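Putting the Skerwood Pantry in Order
Student project report, Kai-wen Sin
June 20, 2018

So my project for this term was dry food storage, which I know sounds like the dullest thing on the list, but I picked it on purpose! The shared kitchen at Skerwood had one deep cupboard for dry goods and it was a mess of half-open bags, rubber bands and mystery powders. I wanted to see if a small rack and a set of jars could do the job better, and if people would keep it up once I stopped nagging.

The budget was 400 dollars for the whole kitchen and I spent almost 300 of it. Most of that went on jars. I looked at plastic tubs from the Katene catalog first (cheaper, and they stack) but everyone I showed them to said they'd forget what was inside. Glass won. I went with clear jars with round wooden lids, in a few different heights, and a black metal rack with two shelves that sits right on the table.

I tried out the layout on a table before moving anything into the kitchen for good. My first idea was tall jars on the lower shelf, short ones out front, and the top shelf saved for whatever gets used most that week.

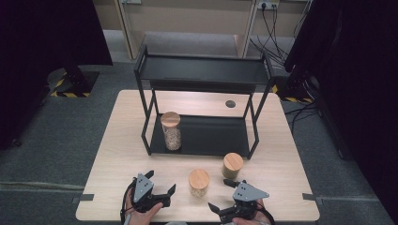

The thing I kept changing my mind about was the gap between the shelves. A tall jar has to slide in and out without you tipping it, and you need room to get your hand around the lid. I had planned to put all the tall ones in a row at the back, then I remembered how I cook, with one hand on a pan and the other reaching for the rice, and I dropped the idea. Two deep is fine for short jars. For tall ones I'd say keep a single row and leave some space.

The next job was deciding what goes in which jar. I asked the other people in the house to write down what they cooked over 5 weeks, and beans and grains came up way more than I expected – pasta hardly at all. Beans got the roomier jars, and the things we only use in soups and sweet desserts (lotus seeds, for one) could live in whatever was left over.

I also thought a lot about labels. The Wellisine ones I bought looked great on the lids but peeled at the corners, and with clear glass you can mostly tell what you've got anyway. Mung beans don't look like anything else we keep. Flours are another story, so those still get a strip of tape with the name and the month I opened the bag.

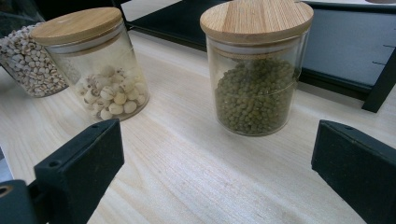
Mung beans and lotus seeds in their jars, wooden lids on.

Did it work? Mostly, yes. I weighed everything that came out of the old cupboard, and it added up to 1,945 grams of food that had to be thrown away, a lot of it stuff we had bought twice. I haven't had a full term with the new setup yet so I can't give a matching number – I'll weigh again in October.

Two things I'd change. I'd buy fewer of the very short jars, which fill up before the bag is empty and leave you with a bag and a jar. And I'd measure the rack before ordering. I did it the other way around and had to drive back to Flatville to swap two jars that were too tall for the lower shelf.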